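Goltivano - galerie du montage

Goltivano est un bras à pince monté à la maison, dans l'ancienne buanderie, pour apprendre à verser des aliments secs. Le projet a commencé en octobre. Les pièces mécaniques viennent d'un lot Grodgate acheté d'occasion, la commande des moteurs est une carte Heltex. Page mise à jour le 03/07/2022.

Le plan de travail

Table blanche, mate, placée contre les panneaux du mur. J'ai essayé un plateau en bois brut avant - trop de veinage, le repérage des bords était mauvais.

Verser le riz

Le gobelet doseur se place à gauche du saladier en inox, presque contre le rebord. Le bras part pince ouverte, au-dessus et à gauche du gobelet. 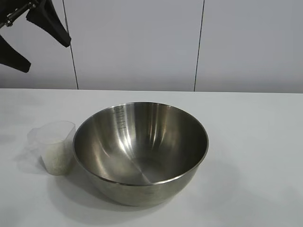 Le gobelet est rempli aux deux tiers environ. Les reflets de l'inox brossé gênent la détection du rebord, j'ai donc fixé la position du saladier dans le programme.

Réglages en cours

Vitesse de rotation du poignet : 15 degrés par seconde. À 30, les grains partent trop loin. L'angle final est de 117 degrés, mesuré depuis la verticale.

Le serrage des doigts a quatre niveaux. Le deuxième suffit pour le plastique, le troisième déforme le gobelet.

À faire

Refaire le passage des câbles au niveau du coude. Essayer les lentilles, puis la farine. Le programme de versement s'appelle Lü, je mettrai le code en ligne quand les commentaires seront relus.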